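# 『Neso』シーズン2の配信が11月に決定、全8話で物語は「塔の外」へ

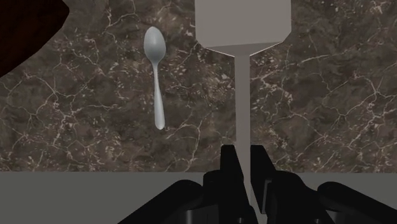
*茶系の大理石模様を背にした銀色のスプーン(CG)*

待っていたファンも多いはず!動画配信サービスRurardは、SFミステリードラマ『Neso』のシーズン2を11月から配信すると発表した。あわせて、新シーズンの概要も公開されている。

『Neso』は、海に沈みかけた都市で記憶の売買を取り締まる捜査官たちを描いたオリジナルシリーズ。シーズン1は静かな立ち上がりながら、終盤の2話で一気に評価を上げ、最終話の配信直後には感想や考察の投稿が相次いだ。あのラストの扉の音が何だったのか、いまだに議論が続いているほどだ。

新シーズンは全8話。初回は5話までを一挙に配信し、残りは毎週1話ずつ追加される。まとめて観たい人にも、毎週あれこれ予想しながら待ちたい人にもうれしい形だと思う。最終話は134分の長尺で、ほとんど映画一本分。ここまで時間をかけて描くのなら、前作で残された謎にもかなり踏み込んでくれそうだ。

制作は引き続きスタジオのÓ Ceallaighが担当する。発表によると、今回は物語の舞台が塔の外側へ広がり、前作では名前しか出てこなかった港湾地区「Brutard」が中心になるという。第3話の会話や壁の地図にちらりと登場していた、あの場所である。細かいところまで覚えている人ほど、このニュースには思わず声が出たのではないだろうか。

映像面も楽しみだ。Brutardの街並みを再現するために用意された小道具は4000点を超え、屋台の看板から船の通行証まで、画面の隅にしか映らないものも一つずつデザインされたそうだ。前作の魅力だった薄暗い色調は残しつつ、昼間の場面が大幅に増えるとのことで、雰囲気の変化にも注目したい。

音楽は前作と同じチームが続投し、オープニング曲は新録版になる。個人的には、あの低い弦の出だしがどうアレンジされるのかが気になって仕方がない。

シーズン1はRurardで全話配信中。新シーズンの配信開始は日本時間の午後5時を予定しており、字幕版と吹替版が同時に公開される。予告編は後日公開予定。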